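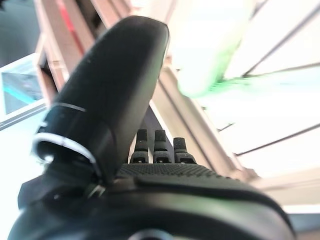 Budgeting for a robot hand, and what am I forgetting?

I have until September to spend a grant, and after that it goes back where grants go. The plan is one hand for an arm we already own, and I have 3000 dollars for everything that isn't the arm. We do small-parts sorting at a training workshop in Cleltbridge, mostly caps and fittings, and a two-jaw gripper has been fine for years in the way that a spoon is fine for soup and hopeless for steak. What I'm after is the sort with a proper thumb facing three fingers and a dotted grip pad across the palm, so it can hold something without pinching it to death. Estine quoted me 1347 for theirs. Triantafyllou has one at 979 with the same number of fingers and a much thinner manual. Neither quote mentions cables, mounts or the pads wearing out. Is the cheap one a trap, and how much should I hold back?

posted by gravelboat, Tue 29 July

Tags: Robotics > Buying & Budgeting > Grippers and hands

torque_and_toast
Hold back a third. I say this as a person who held back nothing and spent a winter admiring a very nice hand in a drawer.

The hand is the part you get excited about. Then comes the adapter plate, because your arm's bolt pattern was chosen by someone who disliked you. Then a power supply, then the cable, which will be 53 dollars and a foot too short. Ask both sellers, in writing:

- is the mounting plate included, and for which arm
- price of one replacement finger, and how long it takes to ship
- can you swap the palm pad yourself or does the whole thing go back
- does the software license renew every year

The last one sank us. If Triantafyllou can't give you a price for a single finger, add the cost of a second hand to their quote and see which is cheaper then. Also look hard at the thumb joint. On ours the thumb took most of the knocks, and it was the only part the seller didn't stock.

mildly_pneumatic
just get the bivex one, never had a problem with it

torque_and_toast
Bivex stopped selling the three-finger model, unless you have a spare you'd like to part with.

oldworkshopcat
I'd go with Estine, though I should admit I have only used theirs. Check whether your grant covers spares bought on the same order. Ours did, but only if they were on the original invoice, so a bag of pads bought two weeks later came out of the coffee money. Get the quote redone with everything on one page, shipping too. And keep the two-jaw gripper. You will want it on the day the new hand decides it needs a firmware update.

gravelboat
Thanks, all. I've emailed both about the finger price. Estine answered in an hour and Triantafyllou sent me a brochure. Will add a line for coffee.

Last updated: Tuesday afternoon

We use cookies to remember your login and sort order. By continuing to browse you accept our cookie policy.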